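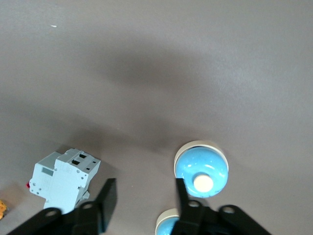
Forty Minutes With the Woman Who Rewired Half of Trestby

I met my interviewee at the Manzano, which does a decent egg sandwich and has terrible chairs. She's been an electrician in Trestby for most of her working life and asked me to leave her name out, mostly so her phone doesn't ring any more than it already does. Fine by me!

I wanted to know what she looks for first in an old house. "The panel," she said, before I'd even finished asking. "Then I go up in the attic, and then I have the talk with the owners."

The talk is about money. A full rewire on one of those drafty places along Brastard Street isn't cheap, and people have usually just spent everything on the kitchen. "They'll put 700 dollars into a faucet and then argue with me over a breaker," she told me, laughing (I have that faucet, so I kept quiet).

Her favorite job was a farmhouse with 1736 carved over the door. Whoever wired it had run cable straight through the old beams, and she spent most of January on her back in the crawl space. "I'd come up for lunch and the dog wouldn't come near me."

I asked about breakers that trip all the time, mine being one of those. She put down her coffee. "What's plugged in?" A space heater, I said, and the toaster oven. "On the same circuit?" Well, yes. "So it's doing its job. Move the heater."

She's training two apprentices now and likes it more than she expected. They're quick, she says, but they hate labeling. She makes them label everything anyway, in pen, with the room spelled out.

By then she had to leave for a job out in Clokgate, where somebody had lost power to the whole upstairs. She took the other half of my sandwich with her.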